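Open Day at the Flondar Workshop: Frequently Asked Questions

Last updated 2021-08-08

We receive many of the same questions by mail and by telephone before each open day, so I have collected them on one page. If your question is missing, please write to us and I will add it. The answers are for the August open day at our Clavham building. Visits for school classes follow other rules, and there is a separate sheet for teachers which you can ask for.

General questions

What is shown on the open day?

We show the robot arm that we use for taking apart old desktop computers. It is the same station where we work during the week, with the same bench and the same machines on it. Visitors stand behind a low barrier and watch, and one of us explains what the arm is doing and why it is sometimes slow. Next to the station there is a table with parts that you may take in your hands, and a second table where children can open a computer themselves with a screwdriver.

What does Flondar do on normal days?

We take in computers that offices do not need anymore. Some are repaired and sold again, but the greater part is too old for this and is separated into parts: drives, memory, power supplies, boards, cables and the metal of the case. Until two years ago all of it was done by hand. Now we are trying to give some steps to the robot, mostly the ones that are boring or hard for the wrists.

Is it the whole process or only a piece of it?

Only a piece. The side panel is opened by a person before the case goes to the station. The arm then works inside the case. The sorting afterwards is done by hand again, and you can see this too if you stay for the second half of the tour.

Must I know something about computers or robots?

No. The explanation is made for people who have never seen the inside of a computer. If you know a lot, please come to the last tour of the day, because it is usually the smallest group and there is time for difficult questions.

About the demonstration

How long is one demonstration?

One round takes 18 minutes if the case is a friendly one. We plan half an hour for each, so that there is time for a second try and for questions. There are four rounds in the day, and the times are written on the board at the entrance.

What does the robot do inside the computer?

In the August program the task is the hard drive. In the type of tower which we use for the demonstration, the drive stands upright in a metal cage in the lower part of the case, and it has a blue plastic handle on top. A person would take this handle between two fingers without thinking. For the arm it is a more delicate job. The gripper must come into the case between the sheet metal and the cables, find the handle and close on it at the correct height. The cables are the difficult part, as they hang differently in every computer, even when two computers have the same model number.

On the screen beside the barrier we show what the small camera at the wrist of the arm sees. Many visitors look more at this screen than at the arm, and I understand them, for the arm itself hides a good part of the case when you stand in front.

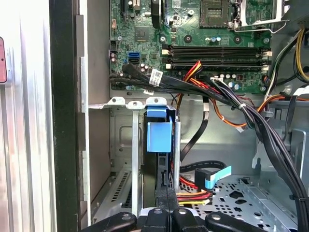 Lachlan Bolger wrote to us after the last open day that he had expected something like a car factory, very fast and always the same movement, and that he found it much more interesting to watch a machine that stops, goes back a little and tries from another side. He also asked us to put the screen higher, because from the second row he saw mostly hats. The screen is now mounted on the wall, and I hope he will come again to check it.

Why does the arm stop in the middle?

There are three usual reasons. The gripper has touched something it did not expect, and then it waits. Or the program is not certain enough where the handle is, and it takes a new picture. Or the operator has pressed the pause button to explain something to you. If it is an error, we will say it. We do not hide the errors on an open day.

Does the robot decide everything alone?

No. It finds the drive and plans the movement, but an operator must confirm before the gripper closes. The operator can also take the arm over with a hand controller. At the end of the second and the fourth round, visitors from the age of 12 may try this hand controller on an empty training case. It is harder than it looks.

Does the robot also remove the memory and the processor?

Not in the demonstration. We have made tests with the memory modules. The latches at the ends of the slots must be pushed outward before anything can come up, and with our present gripper this goes wrong too often. The processor is held by a metal lever, and for now we leave it to human hands. Ataahua Gilchrist will talk about these tests in the small room after the third round. Her talk is in simple language and lasts as long as people have questions.

How many computers has the station done already?

Since the start of this year it has worked on 536 cases. Not all of them went well, and the numbers of good and bad rounds are on a poster near the coffee table. A trained person is still faster on a single case.

What is Usinis, and what is Stubbs?

Both names are written on the wall, and so we are asked often. Usinis is the name of our program which looks at the camera picture and searches for the parts. Stubbs is the name of the arm. The first apprentice who worked with it gave it this name and it has stayed.

What happens with the data on the drives?

All drives that you see on the open day were erased before, and we have checked them. On normal days the drives go from the station directly into a locked box, and they are erased or destroyed in the building. You will receive no drive to take home, please do not ask the staff for it.

Can I bring my own old computer?

Yes, one for each family. Please hand it over at the side door and not at the station. It will not be used in the demonstration, as the arm is prepared for certain models only. You should save your files before, we cannot give anything back later.

Practical questions

Do I need a ticket?

The entrance is free, but for the demonstration you need a place. You can reserve by mail or take one at the door while there are some left. Last year we had almost 700 visitors in one day and some of them could not see a round. This we would like to avoid.

Is it loud?

The arm is quiet. The loud machine is the cable shredder in the hall behind, and it is switched off during the open day. The screwdriver table can be noisy when many children are there.

Is it safe for small children?

Yes, if they stay with an adult. The barrier stays closed while the arm moves. At the table with parts there are some sharp metal edges, so we give out gloves, also in small sizes.

Can I come with a wheelchair or a stroller?

The workshop is on the ground floor and the doors are wide. In front of the barrier we keep a free place with a good view. The small room for the talk has one step, and there is a ramp for it – please tell somebody at the entrance and it will be put down for you.

May I take photographs or film?

You may photograph the station and the parts. Please switch off the flash while the arm is working, as the light disturbs the camera and then the round has to begin again. For photographs of the staff, ask them first.

Is there something to eat?

Coffee, tea, water and cake. In the yard there are benches where you can eat your own food.

How do I get there?

From Clavham station it is a walk of ten minutes, always along the canal. We have few parking places and they are kept for visitors who cannot walk far. Bicycles can stand in the yard.

Whom can I ask if I want to come with a group?

Write to the open day address on the contact page and tell us the size of the group and which round you prefer. We answer normally within two working days – in the week before the open day it can take longer.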